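Work surface (textiles)

A work surface, in garment and household textile work, is the flat horizontal area on which cloth is laid out, measured, cut, folded or pressed. The term covers cutting tables, folding tables and inspection tables, which differ mainly in height, finish and edge treatment.

Height

Standing work is normally done at or slightly below elbow height. Cutting tables are set higher than folding tables because the operator leans over the cloth with shears or a rotary blade. Adjustable legs are common in shared workshops. A surface that is too low causes the operator to bend at the waist, and one that is too high raises the shoulders.

Finish

The finish must be smooth enough for cloth to slide without snagging, but not so slick that folded stacks shift. Matte finishes are preferred to gloss, as reflected light hides creases and faults in the weave. In a comparison run at the Brundden mill, Madalena Paiva had operators inspect 625 cloth squares on matte and gloss tops; the operators missed more pulled threads on gloss.

Color

White and pale gray tops give good contrast with dyed cloth and show lint and loose fibers readily. They are less suitable for undyed cotton, for which mid-gray or green is often used. Kaiwen Fu, writing in the Furisgate workshop manual, recommends keeping one light and one dark top where both kinds of cloth are handled - a removable cover is sufficient.

Lighting

Light from a single side produces bands of brightness and shadow across a flat top. Overhead diffuse light is used for inspection of color, while low side light is used to reveal texture. The two are usually switched separately.

Folded purple cloth over a white tabletop, and a matte white surface with small flecks and scuffs 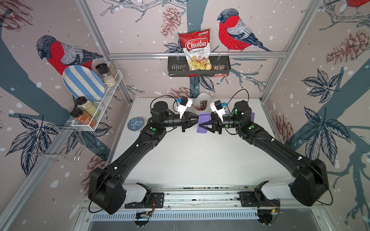
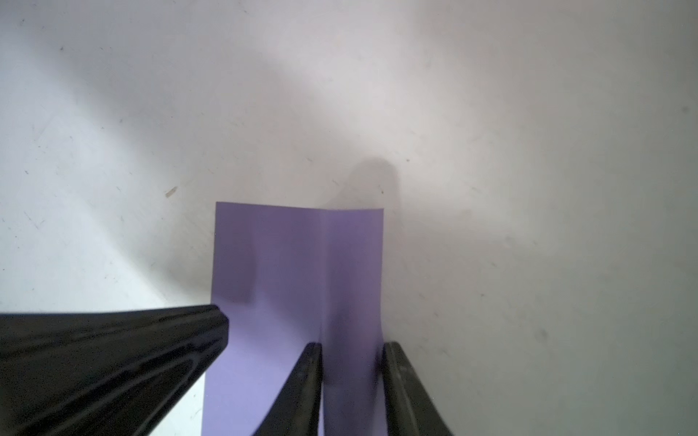 Cleaning

Lint, thread ends and grit are removed with a dry brush before each batch. Marks from chalk and handling are wiped off with a damp cloth, and the top is left to dry fully before fabric is laid on it. The Furisgate manual calls for a full wash after every 100 batches, or at the end of the week if sooner. Solvents are avoided on painted tops - they soften the coating and can transfer color.

Wear

Scuffing is concentrated along the front edge and at the operator's usual hand position. Painted tops are recoated when bare patches appear. Cutting tables wear fastest and are often fitted with a replaceable mat.

See also: Cutting table; Ironing board; Fabric inspection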